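Subject: Re: [microhydro-small] Heat pump water heater on a 7-panel array – worth it?

Hi all,

Sorry for the slow answer, I've been up to my elbows in the crawl space and then work got busy. Farzana asked on Tuesday what happened with our water heater, and a few people wrote me off-list with the same question, so I'll put everything in one place.

On Tuesday Farzana Mughal wrote:

> Did you ever get the heat pump tank running off the
> batteries? We have a similar setup out past Morncombe
> (creek turbine plus a few panels) and in summer the creek
> drops so low that the panels are doing all the work. I'd
> love to stop buying propane, but I'm scared of waking up
> to a dead battery bank because somebody took a long
> shower. Also, did you go with the Bernus or the other one?

Yes, it's running! And yes, we went with the Bernus in the end, mostly because the dealer would let us return it if the inverter couldn't start the compressor. The Acheampong tank was a little cheaper but it only came with the resistance elements wired in as automatic backup, and I did not want a tank that decides on its own at 3 in the morning to pull a few thousand watts out of my batteries. On the Bernus you can lock the elements out from the panel and they stay locked out, even after a power cut. I tested that by flipping the breaker more times than my husband thought was reasonable.

The compressor draws 500 watts once it's going. The start-up is higher for a second, and the lights in the hall do a little dip, but the inverter has never tripped on it. If yours is an older modified sine wave unit I would not even try. Ours was, and the pump motor growled at us, so we swapped the inverter first and that was the expensive part of the whole project. Put that in your budget before you fall in love with a tank.

Timing is everything with this thing. I have it set to run only between 10 in the morning and 3 in the afternoon, when the panels are making more than the house can use anyway. Before, the charge controller was just throttling back all through lunch, day after day, and it drove me nuts to watch it. Now the batteries get to the absorb stage a bit later than they used to, but they still get there on any halfway decent day, and the tank is hot by the time people want showers. It stays hot enough through the next morning if I don't run the dishwasher at night (I do sometimes run the dishwasher at night).

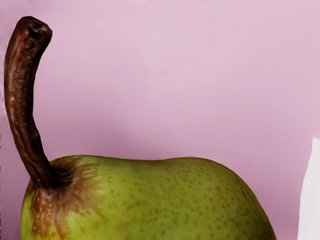 Faisal Paracha wrote back to me on that point: I'd be careful with a straight clock timer, you get a cloudy stretch and it will happily run at 10 whether you have any sun or not. I tie mine to battery voltage through the relay on the charge controller, so the tank only gets the go-ahead when the bank is nearly full. Clock AND voltage, if your controller can do it.

He's right, and I've since done it his way. I was lazy about it the first month and let the clock run things, and we had a gray week in July where it pulled us down further than I liked. Not a disaster, but I had to run the generator one evening and I was grumpy. The relay on the Broltent controller is a dry contact, so it doesn't switch the tank itself, it just tells the Bernus it's allowed to run. There's a pair of terminals for it under the little cover next to the display. The manual calls it "external demand" on one page and "utility input" on another, and it took me an embarrassingly long phone call to find out those are the same two screws.

A couple of other things, in no order:

It cools the room. I knew this in theory but wow. Ours is in the utility room off the kitchen and it's lovely in August and miserable in February. We ended up putting a weatherstrip on the door and leaving it shut in winter, with the vent to the crawl space open. If you've got a basement that's damp, you'll probably like it better than we do, as it pulls a lot of water out of the air.

Run the condensate line somewhere sensible. I ran mine into a bucket, "just for now," and you can guess.

It's not silent. I'd call it a loud fridge. I don't hear it from the bedroom, but the kids do their homework at the kitchen table and they complained for a week and then stopped noticing.

Recovery is slow. With the elements locked out, a completely cold tank takes most of the day to come up. Two showers back to back is fine. When my sister's family stayed with us I unlocked the elements for one afternoon of full sun and it was OK, but I stood there watching the meter the entire time – not something I'd do on a creek-only day.

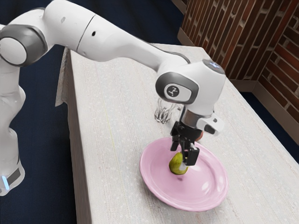

Robot arm and pink plate on a white speckled table.

On the propane: we kept the old heater plumbed in, with valves, so I can go back to it in the dead of winter when the panels are useless and the creek has ice along the edges. I think we'll use it for 2 months of the year, maybe less if the turbine behaves. I know some of you are purists about this and would pull it out. I like hot water more than I like being pure.

Farzana, for your place I'd really want to know what the creek makes at its lowest before buying anything. If you still get a steady trickle overnight, you've got a nice base that I don't have, and you could probably let the tank run longer hours at the end of summer. Can you read the turbine amps at breakfast for a week or so and post them? Battery size too, and whether they're lead or lithium. With lead I'd be stricter about how far down you let them go before the relay cuts off.

Faisal, what voltage did you pick for the cut-off in the end? I have mine a little high, I think, and it's clicking on and off when the fridge and the well pump start together. There's a delay setting in the Broltent menu but it only seems to work in one direction, or I'm reading it wrong again.

If anybody wants the wiring sketch, write me and I'll scan it. It's in pencil and has a coffee ring on it, but the terminal numbers are right.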